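Flirari > Projects > Robot chess > Progress reports

Search this site Search Go

Print this page | E-mail this page

Chess arm progress report to the Pristia fund
21 December 2019
From Rhiannon Watkins

Hello all,

I promised you a proper update before everyone disappears for the holidays, so grab a cup of tea. The short version is that the arm plays chess, the arm has also been knocking chess pieces over, and I stopped the public demos until we'd sorted out why. The long version has more wiring in it.

First the good bit. When I wrote to you last, the arm could pick up a pawn from a square we'd chosen and put it down on another one we'd chosen, and I was very proud of that. Now it takes its moves straight from the chess program, works out which square it has to visit, and goes there by itself. Captures work too (the taken piece goes in the tray in front of the board), and we've had kids from the Brarport library club playing it with a lot of shouting. They named it Spahić after our workshop bench, which has the name stencilled on the side from some previous owner. It has stuck, so that's what I'll call it from here on.

Now the fault. Partway through a game at the library, Spahić went to lift a piece, came in too low and swept sideways with the plate. A couple of pieces went over and one ended up on the floor. A boy reached in to pick up the fallen ones while the arm was still powered, and his dad pulled his hand back before I'd got to the switch. He wasn't touched and he wasn't upset (he wanted to know if it counted as a move!), but I was a fair bit shaken, and I'd sooner you heard about it from me. I filled in the library's incident form that afternoon and rang his dad the next morning.

We packed up, went home and spent the following week trying to make it happen again on the bench. We ran 100 moves over the same game position and got 5 bad ones. All of them were on the far side of the fold from the player, or right beside it, and that turned out to be a very useful clue.
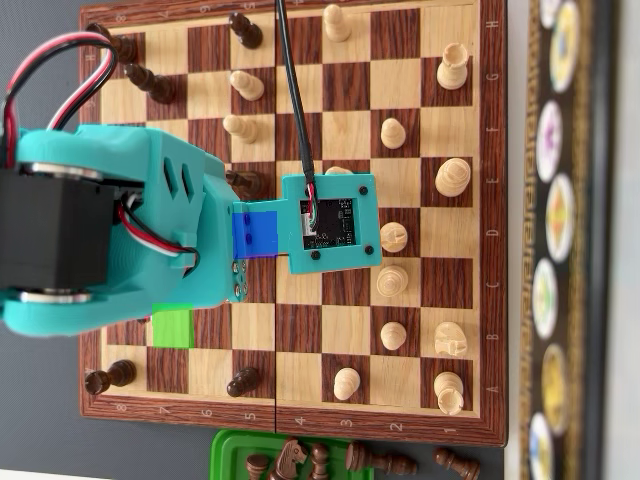
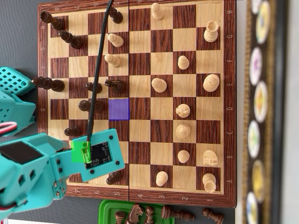 Spahić at work over the board during a game, with captured pieces in the green tray.

I think we have two separate problems that like to turn up together. The first is the cable to the little circuit board on the gripper plate. It comes down from overhead, and on the long reaches it goes tight and tugs on the plate. It isn't a big tug, but the pieces stand close together in the middle of a game and there's no room to spare. When I held the cable slack by hand the same moves went through cleanly. Not a long-term solution, my arm got tired before the robot's did.

The second is the software, and I'm afraid that one's mine. The coloured squares on our display show where the program wants to go, and I'd been treating them as proof that the arm was going there. They're only proof that the program has made up its mind. If the plate gets bumped or pulled off line, the program carries on as though everything is fine, and so it will happily try to pick up a piece that's lying on its side. I've added a check after every move now. If the board doesn't match what the program expects, the arm stops where it is and waits for a person to press the button.

What we've changed so far:

- a longer cable, with a loose loop so it can follow the arm
- the stop-and-wait check after each move
- slower travel whenever the plate is low over the pieces
- a big red stop button on the player's side of the table, where a parent can reach it

What we haven't fixed is picking up the knights. The gripper likes a nice round head and a knight doesn't have one. I've printed 3 different fingertips and I don't love any of them — the softest one grips best but it sheds little crumbs on the board. More on that next time.

On money, the cable, the button and the extra filament came to less than I'd feared and we're still inside the grant. What I'd like is your okay to move the schools day to February. I don't want Spahić in a room full of children until it has got through 100 moves with nothing knocked over, and then done it again with somebody deliberately nudging the pieces. We also need a clear screen along the front edge so small hands stay out, and I've asked for a quote.

Could you let me know about February when you get a minute? The school has to book its hall and they've been very patient with me. You're also welcome to come by the workshop and play a game. I should warn you that it's a slow opponent at the moment, what with all the stopping and checking, so bring a book.

Cheers,
Rhiannon

Print this page | E-mail this page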